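Comparing Two Finger Settings on a Two-Arm Table Rig

Project report, Robotics Lab Course
Tutham Technical College

1. Background

Our group was given the two-arm rig in the Tutham lab for one term. The rig already had a multi-fingered hand on each arm and two controllers installed, called Fahmy and Wumier in the lab. Fahmy moves each arm to a list of saved positions. Wumier does the same but slows the arm down when the motor current goes up. The task we picked was to hold a small box between both hands and lift it off the table.

We wanted to know two things. First, which controller drops the box less often. Second, if it helps to start with the fingers spread or half closed.

2. Setup

The arms are mounted at the two front corners of the table, with a beam running between the mounts. Panels close off the sides and the back. The purple cables follow the arms and need enough slack to let both elbows turn. On our first day we tied them too short and the left arm stopped with an error, so we retied them with a longer loop.

We kept the parts for the other course tasks on the back half of the table. These are flattened cardboard pieces in red, pink and brown, a dark studded building plate, and some toys and blocks. Moving them out between sessions took too long, and the box task only needs the space near the front.

3. Method

Each trial started with the box lying on the table at a taped mark, which we peeled off when the trials were done. The left hand moved in first and touched one end. The right hand then came in from the other side. When both hands reported contact, the arms lifted together, held for a few seconds and put the box back down.

We ran 30 trials for each combination of controller and finger setting. The force limit was set to 200 in the controller menu, and we did not change it. The manual from Iltodley, who supplied the controller software, does not give a unit for this value.

A trial counted as good if the box stayed in both hands until it was set down. If it slipped at one end we stopped the arms and wrote down which end.

The two hands are close to the box at this stage, with the fingers of the right hand at its right end and the left hand touching the other.

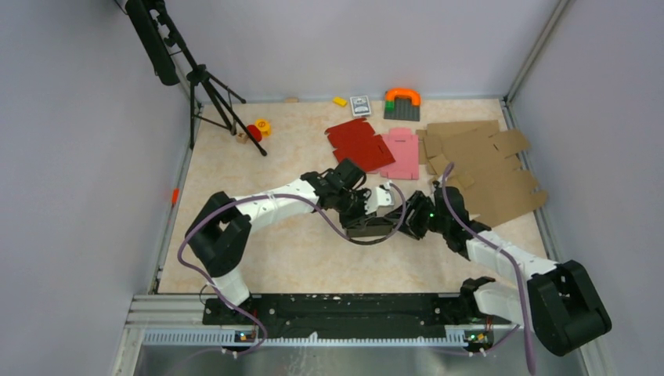
4. Results

Wumier dropped the box less often than Fahmy with both finger settings. The difference was larger with the fingers spread. With Fahmy, most slips were at the left end. We think the left hand pushed the box a little before the right hand got there, and Fahmy does not correct for that.

Half-closed fingers were faster but less forgiving. If the box was turned even slightly, one finger landed on top of it and the trial was lost. Spread fingers took longer to close but usually pulled the box straight.

The log has 1,896 lines of contact readings. We used the readings only to check our own notes, and they agreed except for one trial where we had written down the wrong end.

5. Problems

The left hand needed its zero position set again after every restart. We lost most of one session in February before we found this out. The contact signal was also noisy, and we had to raise the filter setting to 4,000 before Wumier stopped reacting to nothing.

We used one box only. A softer or heavier one could change the order of the results.

6. Next steps

The next group should try folding the cardboard pieces with spread fingers and Wumier. The saved positions for the box task are in the shared folder, along with the filter setting. Check the cable loops before running any of them at full speed.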